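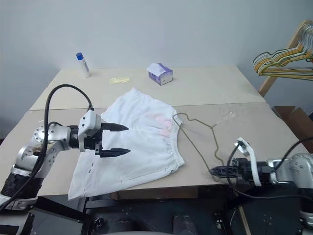 White clothing with a faint pink print, on the table at the Faulkner open day.

I went to the Faulkner laundry open day in Sivinlow expecting to be sold something, and I was, though it took them until the biscuits. The place washes for hotels, care homes and a few restaurants, and has lately been putting up posters about how little water it uses. My own sheets come back from a local service grey at the edges, so I had an interest.

Getting there is a nuisance. The bus stops at the bottom of the estate and the pavement gives out before the gate. If you drive, ignore the sign for visitor parking, which leads to a locked barrier, and use the road by the tile warehouse.

We were put into two groups. Mine was led by Coralie Hollis, who has worked in the wash house for years and was by some distance the best thing about the afternoon. She talks quickly and doesn't mind being interrupted. The sorting end comes first, and the smell reaches you well before the door does. Restaurant linen is the worst, she told us: candle wax, turmeric, and forks. The forks go into a bucket and every so often a hotel asks for them back.

After that you walk past the washers along a yellow line. They are very loud. A man from head office tried to explain the Remero rinse, the new process on all the posters, and I caught perhaps a third of it. The idea is that the last rinse of one load becomes the first wash of the next. Fine, but as Coralie cheerfully admitted when I asked, laundries have been doing a version of that since before she started. What Remero adds is a filter and a name. The saving printed on the leaflet is given "per cycle" with no mention of how heavy a cycle is, and the head office man said he would have to get back to me. I left my email address. So far, silence. 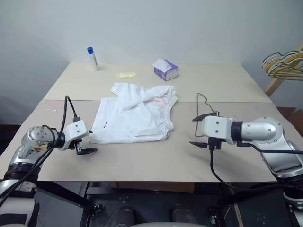 Creased white cloth across the join in the tabletop.

The ironing hall I liked more than I meant to. Flat sheets go in at one end of a long heated roller and come out stiff as card, and there is a real knack to feeding the corners. Two women were doing it while holding a conversation about somebody's kitchen extension. They do 300 sheets before their first break, we were told, and I have no reason to doubt it, having watched them.

Stains got a short talk of their own. Most of it was sensible: cold water on blood, leave wax until it's hard, don't rub at red wine. I was less sure about the Zinden stain sticks on sale by the exit. Davina Nisbet, who came with me and is far more trusting, bought two. She has since tried one on a tablecloth with gravy on it and reports that there is now a paler, wider patch of gravy.

Tea was at the end, in the canteen, with a short film about the company's values. I would have swapped the film for another half hour at the sorting end. There was also a feedback form with no box for anything below "satisfied".

Would I go again? For the ironing hall and for Coralie, yes. They are planning another in December, free, with booking by phone only. Wear flat shoes, take something for your ears, and ask about the weight of a cycle if you get the chance – I'd still like to know.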